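Small milk, big milk
Kitchen diary

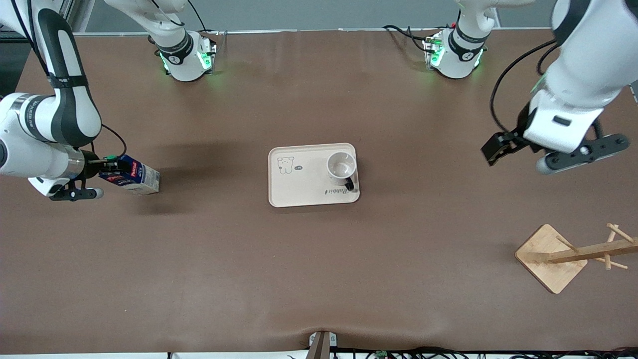
Page last changed: April 14, 2024

Milk day. I moved over to the small cartons back in the winter and said I would write down how it went, and then I didn't, so this is a catch-up along with the ordinary entry.

The one held just above the brown tabletop is the kind I mean, the small white carton with blue and red printing. I like it better than the big jug for almost everything except price. The jug is cheaper by the ounce and I have never argued otherwise. But I live alone four days out of seven, and I was pouring the last third of a jug down the sink most weeks. I don't mind being a little wasteful with bread, which can go to crumbs, but sour milk only goes so far in pancakes and I was tired of pancakes.

Got up at seven. Rain. Cleared the fridge door before breakfast, as it had gotten sticky under the mustard. Took both shelves out and washed them in the sink with dish soap, then the rubber seal with an old toothbrush. The lower shelf has a crack in one corner that I had forgotten. I put the heavy things on the upper one this time: mustard, soy sauce, the tall jar of pickles that Lurdes left at New Year's. The cartons went below, lying down the first time, which was a mistake. One of them had been opened and pinched shut and of course it leaked. Wiped it all up and stood them on end.

They fit if I turn them with the narrow side out. I can get a row of them along the shelf with room left for the butter. On their sides they take up half the drawer and roll the lemons around.

Breakfast was oatmeal, made with one carton and a splash of water. One carton is slightly too little for a bowl of oatmeal the way I like it and slightly too much for coffee. I have started to open one for the oatmeal, hold back a spoonful or two for the coffee and top up the pan from the tap. It comes out fine. A pinch of salt at the start, not at the end.

After that I went to the Stilerico for the week's shopping. They have moved the dairy to the back wall, past the frozen fish, and I walked by it twice. Bought:

milk, small cartons
eggs
two onions and a bag of carrots
rice
brown sugar
sponges
a birthday card for Tirta

I forgot matches again. The total was a bit under what I paid last week. I did not buy the fancy yogurt, so that explains it.

Carried everything home in the blue bag. It has a bad handle. I sewed it in July with button thread and it has held up, but I could feel it giving today, so I'll do it over with something heavier.

Spent the early part of the afternoon on the empties. I had let them pile up under the sink, and they smelled. What works is to rinse them the same minute they're emptied, open the top out all the way, and leave them upside down in the dish rack until the next time I wash up. Then press flat. If they sit overnight with milk in the bottom, no amount of rinsing helps much and the whole cabinet knows about it. I rinsed the lot with warm water, flattened them and tied them with string. It made a smaller bundle than I expected. Scrubbed the cabinet floor with baking soda and left the doors open until dinner.

I kept two whole ones back for seedlings. Cut down one long side, they are a good size for starting lettuce on the windowsill, with a few holes poked in the bottom. Marietjie gave me the seeds and I have no idea how old they are. If nothing has come up in two weeks I'll buy new.

Lindiwe phoned around four about the tablecloths for next Saturday. She wants the long one. I said it has a gravy mark and she said to put a dish on it. We talked for most of an hour and the rice boiled dry, so I started it again with what was left in the bag.

Dinner: carrots, rice, a fried egg. Milk pudding after, with one carton, an egg yolk and the new brown sugar. It didn't set very well. I took it off too early and ate it with a spoon out of the cup anyway.

Sewed half of the bag handle. Bed at ten thirty. Tomorrow buy matches.

Comments (4)

Katia Lo Presti
We put the open one in a cup in the fridge door. If it leaks, it leaks into the cup. Been doing it for years.

Tirta Sinaga
Now I know I'm getting a card. Did you try the pudding with cornstarch? A teaspoon is enough.

Marietjie Rampersad
Those lettuce seeds are from the year before last, I think. Sow them thick.

Lurdes Godinho
Please eat the pickles.

Recent entries
The gravy mark
Onions, two ways
Washing the curtains
What is in the freezer
Pancakes again
Mending the blue bag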